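Back to the evening class (and why I nearly didn't go)

Friday, August 31, 2018

So I've signed up for Italian again! Regular readers will remember that I dropped out in January after 12 weeks, mostly through embarrassment. I'd been asked what I did at the weekend and told the whole room I had eaten my sister. Hélène Gagnon, who teaches us, didn't even blink, she just wrote the right verb on the board and moved on to Jade.

What's brought me back is a holiday. Brittany Després and I had a week by the lake in June and I was amazed how much had stuck. I ordered lunch! I asked for the bill! I had a proper little chat with a lady at the bus stop about her knees. I couldn't follow all of it, but I nodded in the right places and she gave me a peach.
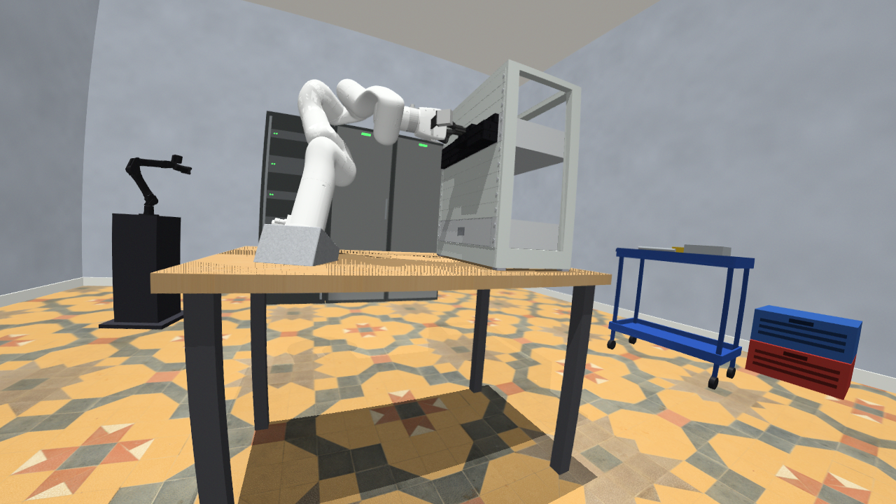
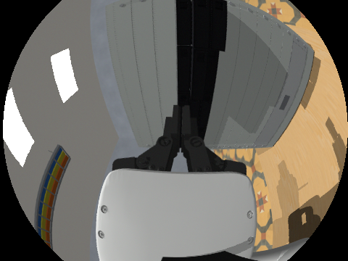
Images: Grerora

Anyway, the new term. There are three of us from the old group going back (me, Jade Caron and Noémie Li, who is miles ahead and pretends she isn't) and we've agreed to meet for coffee beforehand and speak nothing but Italian until the cups are empty. I suspect we'll be drinking very quickly.

I've also been trying to learn words properly this time. Shirley MacPherson swears by sticking labels on everything in the kitchen, so I've done that, and now my husband says "frigorifero" in a booming opera voice every time he wants the milk. The kettle label fell off in the steam so I still don't know kettle. I've bought a second-hand dictionary as well, a great brick of a thing with up to 4,000 phrases in the back, and some of them are wonderful. I can now report a stolen umbrella and complain about the oysters, should either come up.

My weak spot is still the past tense. I can get through today and tomorrow quite nicely, but ask me about yesterday and I go bright red and start pointing at things. If any of you have a trick for it, please leave it in the comments, and no, I don't want another app!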